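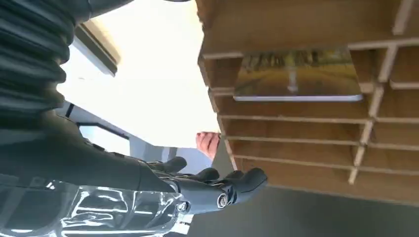

Fig. 1. Robot hand and pigeonhole shelf.

Unit 6: Compensation Plans in Direct Selling Firms
Course notes, Sem Groen
Last updated: May 10, 2026

6.1 Scope

This unit covers how a direct selling firm pays its field sellers and how those payments appear in its accounts. Recruiting rules and product claims are left for Unit 7. Read the Plerna case before class. The Boltex case is optional.

6.2 Terms

Personal volume (PV): the value of goods a seller buys or sells in a period, stated in points or dollars.
Group volume (GV): PV of the seller plus PV of everyone below that seller, down to the level set by the plan.
Active seller: a seller who meets the minimum PV for the period. Inactive sellers stay on the books but earn no commission.
Breakage: commission the plan would have paid if the seller had qualified. Plans differ on whether breakage goes back to the firm or moves up to the next qualified seller.

6.3 Plan types

Unilevel. Each seller may sponsor any number of people on the first level. A fixed rate is paid on each level down to a stated depth. Costs are easy to forecast.

Binary. Each seller has two legs. Commission is paid on the volume of the weaker leg. Unmatched volume may carry forward, and the carried amount has to be tracked. Most binary plans set a cap per period.

Stairstep breakaway. A seller who reaches a set rank breaks away from the sponsor's group. The sponsor then earns a smaller override on the whole breakaway group. Older firms still use this form. Valentini moved from breakaway to unilevel and kept the old rank names, so take care when comparing its reports from before and after the change.

6.4 Worked example

Plerna runs a unilevel plan. Minimum PV is $200 per month. A seller has personal volume of $200 and first-level volume of $3,000. The plan pays 14 percent on the first level.

First-level commission = 3,000 x 0.14 = $420

Now suppose the seller's PV falls to $72. The seller is inactive, the commission is zero, and the $420 is breakage. Under the Plerna rules it goes back to the firm. Under the Ellus rules it would move up one qualified sponsor.

6.5 Accounting notes

Commission is recorded in the same period as the sale that earned it, even when it is paid in the next one. Returns reverse both the sale and the commission. If the seller has left, the reversed amount may not be collectible, and an allowance is needed.

6.6 Problems

Rework the example under the Ellus rules and show the effect on the firm's commission expense. Then explain why a cap matters more in a binary plan than in a unilevel plan. Written answers are due the first week of June.

Shares: 14

3 comments

mtk_acct
In 6.4, does the seller's own PV count toward the 14 percent?

Sem Groen
No. The rate applies to first-level volume only.

dana r
Is carry-forward volume wiped when a seller goes inactive? The Boltex case seems to say yes but only for the stronger leg.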